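Cliltell 2 review: a planner for tabletop pushing that finally explains itself

I've been running Cliltell 2 on our pushing setup at Farstead since April, and I keep finding excuses to use it. It's a planning layer for tabletop work: you give it block poses and a goal ("blue things to the left side", or a typed target layout), and it hands back a sequence of short pushes. Your own controller still does the moving. If you've ever babysat a pushing policy that stalls with two blocks jammed together, you'll know why I wanted this!

Install took me 45 minutes, most of it spent fighting my own calibration file. The config is one readable text file. Units are in millimeters everywhere, bless them, and the tool tip radius is a proper setting with its own check at startup.

The best part is the plan viewer. Every push shows up as an arrow with a shaded fan around it, which is where the planner thinks the block might end up once friction has had its say. Scrub back through a run and you can see which contact it picked, what it rejected and the score for each. In version 1 you got a log line and a shrug.

Our test layouts use colored shapes on a maple board, with a plain black rod as the pusher. Clusters are what I care about, so I like starts where cylinders and stars are bunched up, two reds and two greens close enough that any push on one is likely to involve its neighbor.

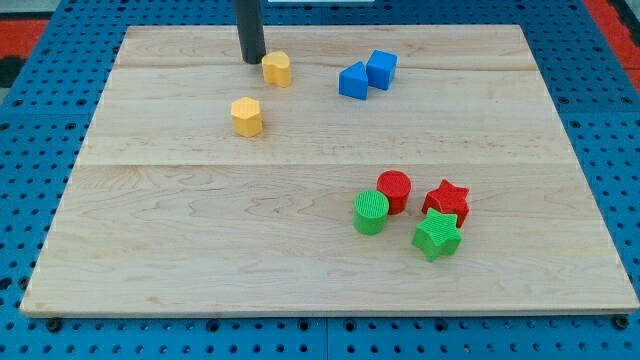

Suha Karaki wonders whether the planner is really separating clusters or only picking them apart from the outside in, and says her own runs got much better after she raised the contact samples from the default to 2000.

I tried that the same evening and she has a point. At 2000 samples the first push on a tight group is a lot smarter (it goes for the gap instead of the nearest face), but replanning gets slow enough that I notice the pause. I've settled on 487, a silly number that came out of a sweep, and left it there.

Perception is the weak spot. Cliltell expects clean poses, and when one block hides part of another from the camera, the pose jitters and the plan flips back and forth. There's a smoothing filter, off by default. Turn it on. I run mine over 30 frames. Star rotation is also fussy, and I'd love a symmetry setting per shape so it would stop trying to turn a star that already looks right.

The docs are good on goals and thin on recovery. What happens when a block reaches the edge of the board is covered in one sentence, and I had to read the source to find the margin setting. It's called keep_in, by the way.

Would I go back? No chance. I'm hooking it up to our second table next.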